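对照报告

弗卢托夫检测所的评审规程第二章写明,凡提交比较结论者,须附原始记录、仿真环境说明及全部异常情况,不得仅附结论。谢翠萍在所里任职期间抄写过这一章,后来又参与修订过这一章,因此当《布里达尔与斯瓦伊两型夹爪对照报告》的初稿送到她桌上时,她先翻到最后,查看附件的页码。

页码是连续的。附件共三份,第三份比前两份薄得多。

委托方为拉萨诺公司,一家拟在仓储线上更换末端执行器的企业。委托书措辞简略,要求本所就两型平行夹爪在狭窄空间内抓取薄壁容器的表现作出比较,并给出推荐意见。布里达尔型号指面较窄,行程较长;斯瓦伊型号掌部紧凑,指面覆有软垫。两家厂商各提供了几何模型、驱动参数和一份使用说明。依照惯例,对照工作分为两个阶段:先在仿真环境中完成,再视结果决定是否进入实物阶段。

仿真阶段由尼古拉·瓦尔恰克负责。他提交的方案为每型夹爪各执行100次抓取,容器置于木质柜体之前,起始位姿由程序随机生成,控制器采用同一套增益。方案经科室会签后执行,没有提出修改意见。

谢翠萍负责复核。复核的含义在规程中有明确界定:复核人不重新作出判断,只确认判断所依据的材料是否完整。她在这一岗位上多年,对这句话没有异议,只是在实际工作中,材料是否完整往往要等到重新作出判断之后才能知道。

她从布里达尔型号的记录读起。记录按时间排列,每行依次为序号、起始位姿、闭合宽度、最大接触力、提升高度和判定。判定一栏只有两种写法,“保持”与“脱落”。她读得很慢,每读完一页便在页角签一个字。窗外的走廊里有人推着设备车经过,车轮在门槛处响了一声,随后又安静下来。

读到第330行时,她停住了。该行的判定为“保持”,而最大接触力一栏为零。

她往前翻,又往后翻。按照方案,两型夹爪合计的抓取次数远不足以排到这个序号。她调出执行日志,查明程序在中途曾重新启动,序号并未归零,而是接续了先前调试阶段的编号。这一点可以解释序号,不能解释接触力。她在复核单上写下“待查”,并注明行号。

随后她打开仿真画面的存档。规程并不要求复核人查看画面,画面在规程中属于“辅助材料”,可附可不附。瓦尔恰克全部保存了下来,按序号命名,无一缺漏。
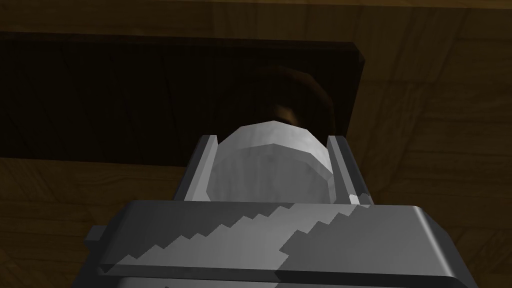 瓦尔恰克认为,接触力为零并不必然表示没有接触。他在当日下午的说明会上陈述,仿真引擎按固定步长采样,若记录时刻恰好落在两次接触计算之间,传感器通道便会写入默认值;容器的外形又经过简化,由若干平面拼成,指面与某一条棱相接时,接触点可能在相邻两步之间跳动。他建议将该行保留,判定不变,在脚注中说明采样方式。

谢翠萍问,默认值为什么是零。

瓦尔恰克答复说,程序编写时如此设定。

她又问,假如夹爪确实没有接触到容器,记录中会写入什么。

会议室里静了一段时间。瓦尔恰克低头查看自己带来的打印件,然后答复说,也是零。

说明会的纪要由科室文员整理,上述问答记为“双方就默认值问题交换了意见”。谢翠萍在纪要上签了字,没有要求更正。

此后几天,她在下班后留在办公室,逐一核对画面与记录。这项工作不在她的职责之内,她也没有填报工时。她看到灰色的掌部从画面下方伸进来,两片手指在白色容器两侧竖起,深色木板上的圆钮从容器后面露出一部分。每一幅都相差不大。看得久了,她会觉得那两片手指是在等待什么,于是起身去接一杯水,回来再看下一幅。

她想起初到本所时经手的第一件实物试验。那时被测的也是一型夹爪,抓取的是一只搪瓷杯。杯子掉在地上,磕掉了一小块瓷,主持试验的老工程师把杯子捡起来,放回原处,在记录上写了“脱落”,然后把那一小块瓷用纸包好,夹进了卷宗。她当时问是否需要登记。老工程师说,登记。她便在附件清单上添了一行:碎瓷一片。那份卷宗现在仍在档案室,清单上的字是她的。

仿真中的容器不会磕掉瓷。脱落之后,程序将它放回起始位置,表面与先前完全一致。

核对完成后,她列出的异常共有11行,均属布里达尔型号,接触力均为零,判定均为“保持”。斯瓦伊型号的记录中没有同类情况。她没有立即得出结论,而是请瓦尔恰克以更短的采样步长将这些起始位姿重新运行一遍,并把默认值改为一个不可能出现的负数。

瓦尔恰克当晚便运行了。他没有用邮件发送结果,而是把打印件送到她的办公室,站在门口等她看完。

其中9行写入了正常的接触力,判定仍为“保持”。另有2行写入了负数。在那两次抓取中,容器随夹爪一同升起,而指面与容器之间从未发生接触。

“是调试时留下的约束。”瓦尔恰克说,“为了检查提升轨迹,我把容器绑定在掌部坐标系上。重新启动之后,有一部分位姿沿用了旧的配置文件。”

“您是什么时候想到的?”

“说明会上,您问第二个问题的时候。”

谢翠萍请他坐下。他没有坐,说正式的更正说明已经写好,明日一早提交,责任一栏填的是他本人。她说责任一栏不必急于填写,规程要求先填原因。他点了点头,仍然站着,过了一会儿才问,布里达尔型号的排序是否会因此改变。

她翻到汇总页,用铅笔重新计算了一遍。更正之前,布里达尔型号略占优势。减去那两次之后,两型的保持次数相等。

委托书要求给出推荐意见。初稿的推荐意见写得很完整,行文流畅,引用了闭合宽度、行程余量和控制器响应三个方面的数据,谢翠萍初读时也未觉得有何不妥。现在再读,每一句仍然成立,只是放在一起,已经不能支持最后一句了。

正式报告于2019年10月22日签发。推荐意见一节改为:依据现有仿真数据,两型夹爪在所设条件下未见可供区分的差异,建议进入实物阶段后再行比较。附件第三份增补了异常情况说明,包括默认值的设定、旧配置文件的沿用经过以及重新运行的全部记录。页数由此超过了前两份。

拉萨诺公司来函,对结论表示遗憾,并询问实物阶段的费用能否减免。公函由综合科答复,谢翠萍未参与。

实物阶段定在次年1月。试验开始前一天,瓦尔恰克到库房领取容器,领用单上写的是白色薄壁圆罐。他在备注栏里停了一下,又添上一只搪瓷杯,注明供夹爪预试之用。谢翠萍作为复核人在领用单上签字时,看到了这一行。

她问,如果磕坏了,怎样登记。

瓦尔恰克说,附件清单的格式他已经去档案室查过了,卷宗是她经手的那一份。

她把领用单还给他,请他在两台夹爪装机之前,先将测力通道的默认值核对一遍。他回答说已经核对过,随后还是拿起记录夹,往试验间去了。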